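Right, my brother-in-law asked me on Sunday whether he should hold off buying a new dishwasher because "the robots will be doing it soon". Short thread, because I have opinions and a long train ride.

My answer was no, buy the dishwasher. It IS the robot. It's a box that does one chore brilliantly and never has to pick anything up.

Picking things up and moving them about nicely is where it all gets sticky. I've been reading up on arms for our shop (we do lampshades and small wire frames, in case you're new here) and the task I keep going back to is the old fête game with the ring and the bent wire. Get the ring along it, don't touch. 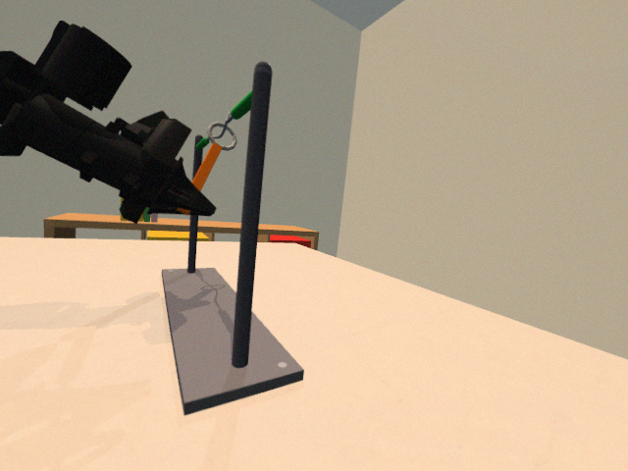

Think what your hand does there. You slide along, the wire bends, you tip your wrist a bit before you even notice you've done it. An arm has to get position and tilt right at the same moment, all the way along. Any drift and you're touching.

And that's half the jobs in our workshop! Threading a frame through a shade, running a cable down a lamp stem, getting a bead over a hook. At home it's curtain rings, pillowcases, the drawstring that's vanished inside your hoodie.

Thandeka Ngubane, who I share a bench with, reckons we'll have an arm doing our wire frames by June. I've bet her a curry we won't. She can thread 56 stems before lunch while telling me about her kitchen extension, so she's the standard to beat as far as I'm concerned.
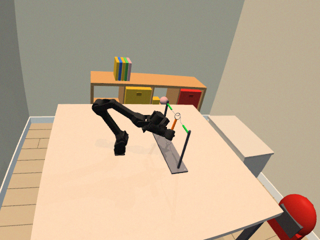 The other thing is how tidy everything is when you practise like this. It's a simulation, so the stand stays put unless you tell it otherwise and there's never a mug in the way. Our bench has glue on it from at least two Christmases ago.

I'm not being snooty about it, mind. Getting a fiddly move right in a clean virtual room sounds like a sensible way to start — I learnt to solder on scrap, not on a customer's lamp.

Someone's asked about cost. Bravel quoted us £1359 for a gripper. Just the gripper! Arm extra, fitting extra, and then 4 days' training on top. We said we'd think about it and bought a better stool.

So where I am today: sorting, lifting, same box to same shelf, yes, I'd trust a machine with that. Anything thin, bendy or hooped, I'd want to see it done on my bench with my bent wire before I paid a penny.

Laundry is a whole separate thread and I'm nearly at my stop. Tell me which chore you'd hand over first — mine's the duvet cover.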